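## Keeping a small bathroom sink tidy between proper cleans

I used to leave the basin until it looked awful and then spend half of Saturday-style effort on it, scrubbing and muttering. These days it gets a quick go most evenings while the bath is running, and the big clean has shrunk to almost nothing!

**Start by moving everything off.** Bottles, soap, the lot. Wiping round things leaves rings, and the rings go sticky. I put mine on a folded towel on the floor.

**Taps first, basin second.** A splash of white vinegar in warm water does for limescale on chrome (not on marble or other natural stone, please - it etches). Wrap a cloth soaked in it round the base of each tap and leave it for 20 minutes. An old toothbrush gets into the join at the back where the grime collects.

**Dry it.** I skipped this for years. A dry tissue or a bit of kitchen roll run along the back edge picks up hairs and fluff far better than a damp cloth, which only pushes them about. Buff the taps with a clean bit and they come up lovely.

**Put less back.** Soap, one pump bottle, whatever you use every day. The rest can live in the cupboard underneath, and if yours is as crammed as mine was, set aside 30 minutes in September and have a good clear-out.

**Line the bin.** Paper towels fill it quicker than you'd think, so I keep a few spare bags flat at the bottom, under the one in use. Pull out the full one, and the next is waiting. 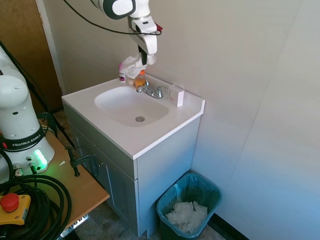
*Toiletries at the back by the tap, lined bin on the floor beside the cupboard.*

One more while I'm on bins: wash the bin itself now and then, bag or no bag. Hot water, a squirt of washing-up liquid, and stand it upside down in the bath to drain overnight.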